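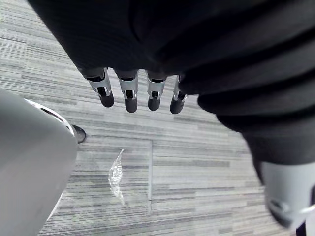 Wovodumでパラパラアニメを作ったら止まらなくなった

前から「絵を動かしてみたい」とは言っていたんですが、とうとう手を出しました。Wovodumというお絵かきアニメのアプリです。タブレットに指かペンで絵を描いて、次のページにちょっとだけずらした絵を描いて、再生ボタンを押すと動く。やっていることは教科書のすみっこに描いたパラパラ漫画と同じです。同じなのに、再生した瞬間に声が出ました。動いた!って(夜中だったので家族に怒られました)。

このブログではこれまで、消しゴムはんことか、紙の豆本とか、手でちまちま作るものばかり書いてきたので、急にアプリの話でびっくりされるかもしれません。でも作業の感じはかなり近いです。線を引いて、めくって、また線を引いて。気がつくとお茶が冷めている、あの感じ。

最初に作ったのは、やかんが沸騰してふたがカタカタする、というだけのアニメです。18枚描きました。長さにするとほんの一瞬なんですけど、ふたが跳ねて、湯気がふわっと出て、またふたが落ちる。それをループ再生にして、寝るまで眺めていました。自分の描いたやかんがこんなにかわいいとは。

どんなアプリかというと

画面はすごくあっさりしています。真ん中に紙、下にページの列、左に道具。道具は鉛筆と筆とマーカーと消しゴムと塗りつぶし。あとは線の太さと色。それくらいです。多機能なアプリに慣れている人だと、あれもないこれもない、と思うかもしれません。わたしは逆で、メニューが深いソフトを開くとその時点で満足して閉じてしまうたちなので、この少なさがありがたかったです。

いちばん気に入っているのが「透かし」です。ひとつ前のページの絵がうっすら見えて、それを頼りに次を描けます。紙でやるときはトレース台の上で紙を重ねてやるところ。Wovodumだと透け具合をつまみで変えられて、前のページは青、次のページは赤、というふうに色分けもできます。これがまあ便利で、ふたの位置をほんの少し上げるときも、前の線とのすき間を見ながら決められるんです。すき間が広いと速く見えて、狭いとゆっくり見える。理屈では知っていたつもりでしたが、自分で描いて再生してみると、ああ、こういうことか!と急に体でわかります。

もうひとつ好きなのは、ページを長押しすると「何コマ分見せるか」を変えられるところ。跳ねる直前の、ふたがぐっとこらえている絵を長めに見せると、とたんに生き物っぽくなります。最初は全部同じ長さで再生していて、動いてはいるけどなんだか機械的だなあと思っていたんですね。そこでためしに一枚だけ長くしてみたら、やかんが息を吸ったみたいに見えて、ここで二度目の声が出ました。

やかんの次に作ったもの

調子に乗って、次は猫があくびをするアニメにしました。難しかった! やかんは硬いので形が変わらないけれど、猫は顔じゅうが変わります。口を開けると目が細くなって、耳が後ろに倒れて、ひげが前に出る。うちには猫がいないので、実家の猫の写真を引っぱり出してきて、にらめっこしながら描きました。

それで、失敗もしました。一枚目から順番に描いていったら、最後のほうで猫がひと回り大きくなっていたんです。透かしで前のページだけを見ていると、少しずつのズレが積もるんですね。途中まで描いて再生したら、あくびをしながらふくらんでいく猫ができていました。それはそれでかわいかったけど、やりたかったのはそれじゃない。

どうしたものかと思っていたら、前にこのブログで紹介した海外のコミック作りの掲示板で、Boonsong Somboonさんという人が描き方を載せているのを見つけました。先に「始まり」と「いちばん口が開いたところ」と「終わり」の3枚だけ描いてしまう。それから間を埋める。翻訳ソフトで読んだので細かいところはあやしいですが、要するに目的地を決めてから歩け、ということのようです。本職の人たちには当たり前のやり方なんだと思います。でも知らなかったから、すごく新鮮でした。

やってみたら、本当に猫がふくらまない! 大事な絵が先にあるので、そのあいだを埋める作業はわりと気楽で、ラジオを聴きながらでも描けます。しかも途中で疲れて枚数が少なくなっても、最後がちゃんと終わるのがうれしい。前は力尽きたところでブツッと終わっていましたから。

音をつけてみる

Wovodumには録音のボタンもあります。再生しながらマイクに向かって音を入れるだけの、ほんとうに簡単なもの。やかんには最初、口で「カタカタカタ」と入れました。恥ずかしいのでひとりのときにやりました。聴き返すと完全に人の声で、それはそれで味があるのですが、せっかくなので物音でもやってみることに。

台所で鍋のふたを指ではじいてみたり、空き缶をお箸で叩いてみたり。いちばんそれらしかったのは、小さいジャムの瓶のふたを茶碗のふちで転がした音でした。本物のやかんはというと、録ってみるとただの雑音に聞こえてしまって使えませんでした。不思議ですよね。絵のほうがうそなので、音も少しうそのほうが合うのかもしれません。

ひとつ困ったのは、音を入れ直すときに前の録音が消えてしまうことです。確認の小さい窓は出るんですが、わたしは勢いで押してしまうので、いちばんうまくいったジャム瓶の音を一回消しました。みなさんは作品を複製してから録ってください。作品一覧で長押しすると「複製」が出てきます。

Hadusmontも試してみました

同じようなことができるHadusmontというアプリも、比べてみたくて入れてみました。こちらは写真を読み込んで、その上からなぞって動かすのが得意です。わたしは猫の写真を下に敷いて、輪郭だけなぞってみました。

なるほど、形は正確になります。耳の角度なんて、自分で描いたときとは大違い。ただ、なぞった線ってなんだかおとなしいんですよね。上手なのに元気がない。自分で見て描いたほうの猫は、左右の目の大きさも違うし、しっぽなんてどこから生えているのかわからないのに、再生すると断然そっちのほうが生きているんです。これは好みだと思うので、正確に描きたい人はHadusmontのほうが合うかもしれません。写真の上に吹き出しをのせて、しゃべらせることもできます。

ちなみに吹き出しの文字は、縦書きができるのがHadusmont、横書きだけなのがWovodumでした。漫画っぽくしたいときはここが大きいです。わたしはWovodumでも縦書きがしたくて、文字を手で描きました。手描きの文字はページごとに少しずつぷるぷる震えるので、怒っているセリフにぴったりです。

けっきょく、下調べや形の勉強にはHadusmont、本番はWovodum、という2本立てに落ち着いています。どちらも無料で使える範囲がわりと広いので、両方入れて遊んでみるのがおすすめです。

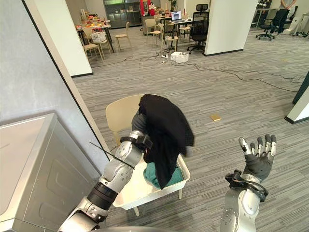
ペンのこと

指でも描けます。やかんは指で描きました。でも猫のひげを描くあたりで限界が来て、Tasicoのペンを買いました。先が丸いゴムのではなくて、細いほうの。充電式で、太さは普通の鉛筆よりちょっと太いくらいです。

描き心地は、はじめはつるつるして落ち着きませんでした。氷の上で字を書いているみたい。画面に紙っぽい手ざわりのシートを貼ったら、ぐっと楽になりました。貼るときに空気が入って、すみっこに小さい泡が残っているんですが、もう見慣れました。それより、手のひらを画面についても線が入らないのがえらいです。前に使っていた安いペンは、手をつくたびに絵の横に謎の点が増えて、それを消すのが仕事みたいになっていたので。

充電は思ったよりもちます。ただ、残りの量がペン本体ではわからないので、いいところで急に線が出なくなることがあります。そういうときは指に持ち替えて、続きを描きます。ひげだけ後回しにして。

見せてみた

できあがった猫のあくびは、動画に書き出して、絵手紙の集まりでお世話になっているYsaline Poulainさんに送りました。Ysalineさんは水彩でとても静かな風景を描く人なので、こういうのはどうかなあと思っていたら、すぐに返事が来て「これ、はがきにできないの?」と。はがきは動かないですよ、と返したら、ページを一枚ずつ小さく印刷して綴じればいいじゃない、と言われました。

そうだった! パラパラ漫画なんだから、紙に戻せるんでした。豆本を散々作ってきたくせに、まったく思いつかなかった。

というわけで印刷しました。Wovodumは全部のページを画像として書き出せるので、それを表計算ソフトに並べて貼って、厚めの紙に印刷して、切って、重ねて、右側をクリップで留めて完成。文章で書くとあっさりですが、切るところでかなり手間取りました。端がそろっていないと、親指がひっかかってうまくめくれないんです。カッターの刃を新しくして、定規でまとめて断ち落としたら、気持ちよくパラララッとめくれるようになりました。

作ってみてわかったことを少し。絵は右側をまるまる空けて、左に寄せて描いておいたほうがいいです。綴じる側の絵はめくっても見えません。わたしの猫はしっぽが全部、綴じしろの中に隠れてしまいました。それから紙は、コピー用紙だとへなへなして親指から逃げていきます。名刺用の紙くらいの厚さがちょうどいい。文具店のHoarauで売っているクリーム色のカード用紙が、コシがあってすごくよかったです。色もやさしくて、線が黒いだけの絵でもさみしくなりません。

できた本は2冊。一冊はYsalineさんのところへ、もう一冊は自分の机の上にあって、原稿に詰まるたびにめくっています。もう端が丸くなってきました。

これから始める人へ、やってみて思ったこと

題材は、同じ場所で何かが動くものがやりやすいです。やかんのふた、時計の振り子、風に揺れるカーテン、まばたきする顔。歩く人は難しいのであとにしましょう。わたしは一回やって、足がどっちがどっちかわからなくなって、途中で雪だるまに変更しました。雪だるまなら足がないので、すべらせるだけで済みます。

動かない部分は、ページを複製して使い回すと楽です。ただ、全部コピーにすると動かないところだけ妙に固まって見えるので、わたしはやかんの胴体も毎回描き直しました。線がわずかに揺れて、それがあったまってきた感じに見えるんです。面倒だけど、ここは省かないのが好きです。

色は最後。線だけで再生してみて、動きに満足してから塗る。先に塗ってしまうと、直したいところが出ても「もう塗っちゃったしなあ」と見て見ぬふりをしてしまいます(しました)。それと塗りつぶしは、線にほんの小さなすき間があるだけで背景まで全部ピンクになります。慌てずに取り消しを押して、画面を拡大して、すき間をちょんとつないでください。

あと、保存の名前はちゃんとつけたほうがいいです。わたしの作品一覧は「無題」だらけで、どれがふくらむ猫でどれがふくらまない猫なのか、再生してみないとわかりません。

いま描いているのは、トースターからパンが飛び出すアニメです。飛び出したパンが空中でくるっと回って、お皿に着地する予定なんですが、くるっのところで止まっています。パンの裏側ってどんなふうに見えるんだっけ、と朝ごはんのたびに食パンを回していて、ちっとも食べ終わりません。できたらまた載せますね。パンの耳の上手な描き方を知っている方、コメント欄で教えてください!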